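Clakura Play Kitchen Refresh Kit

Adhesive panels, fascia strips and care supplies for wooden play kitchens
Page updated 2019-07-13

Overview

The Clakura Refresh Kit is for play kitchens that are still sound but look tired. After a few years of daily use, the body of a play kitchen is usually fine. What goes first is the printed surface: the backsplash lifts at the corners, the control strip on the hood gets picked at, and the countertop picks up marker and glue. The kit replaces or cleans those surfaces so the kitchen can stay in service.

It is sold to preschools, libraries, waiting rooms and families. It does not include a kitchen, play food or cookware. 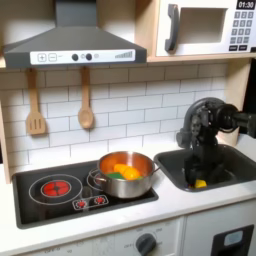 The kit comes in two versions. Wyss is the standard version and has a plain white backsplash sheet. Erlow has the same contents with a sheet printed in a brick pattern. Both are supplied flat in a cardboard sleeve, with a printed instruction card and a paper template for marking cutouts.

What is in the sleeve

Backsplash sheet, one piece, cut to size by the user
Fascia strips, 3, blank
Countertop edge tape, one roll
Felt squeegee
Plastic scraper for old adhesive
Surface wipes, 5
Touch-up paint, white, small bottle with brush in cap
Replacement screw caps in white, black and natural

The blank fascia strips can be drawn on with a paint marker before they are applied. Let the marker dry overnight, then cover it with the clear film that comes on the back of the strip. Without the film, drawn knobs and buttons will rub off within weeks.

Before you order

Measure the back panel at its widest point and its tallest point. The sheet is 60 cm wide. If your panel is wider than that you will need two sheets and a seam. Place the seam behind a faucet or a shelf support where it will be least noticed.

Check what the old surface is. The adhesive holds well on painted board, sealed wood and smooth laminate. It does not hold on raw wood, chalkboard paint or anything with a texture you can feel with a fingernail. Raw wood should be sealed first and left for 4 days.

If the panel is swollen or soft from water, replace the panel. A new sheet will not fix it.
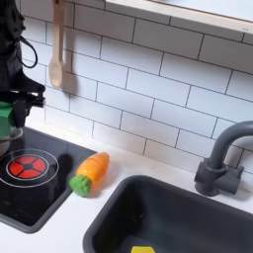

Fitting

Take everything off the counter and out of the shelves. Remove any hooks or rails that are screwed through the backsplash and keep the screws in a cup. If the old sheet is loose, pull it slowly from a top corner, keeping the sheet close to the wall. Warm stubborn areas with a hair dryer on low. Scrape off what is left and go over the whole panel with one of the wipes.

Peel back the top edge of the liner only, a hand's width at most. Line up the sheet with the top of the panel and press along that edge. Then pull the liner down with one hand and follow with the squeegee in the other, working from the middle out to the sides. With the Erlow sheet, check that the first printed row is level before you press it down. A small error at the top becomes a large one at the counter.

Trim the bottom with a sharp knife and a metal ruler. Change the blade if it starts to drag. Run the edge tape along the joint between the sheet and the countertop and press it into the corner with the scraper.
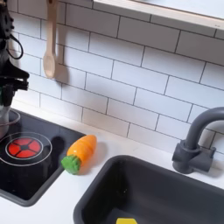 Staggered white tile pattern with thin dark gray grout lines, above a white countertop.

Care

Wipe with a damp cloth and a drop of dish soap. Most disinfecting sprays used in classrooms are safe on the sheet, but rinse them off with plain water afterward – residue turns sticky and holds dirt. Do not use scouring pads, acetone or melamine sponges on any printed surface. Pencil comes off with an ordinary eraser.

Leave new work alone for a full day before children use the kitchen again. The bond keeps getting stronger after that, so save heavy cleaning for the second week. 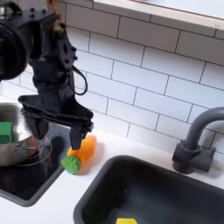 Shipping and returns

Kits are packed at our Plostthorpe warehouse and ship within 3 working days. Unopened sleeves can be returned. Sheets that have been cut or had the liner removed cannot, so please measure twice. Single parts are available on request, including the fascia strips and the touch-up paint. Orders of 5 kits or more go out in one carton at the group rate.

The previous version of the kit, sold until May, had a narrower edge tape. The new tape fits over it.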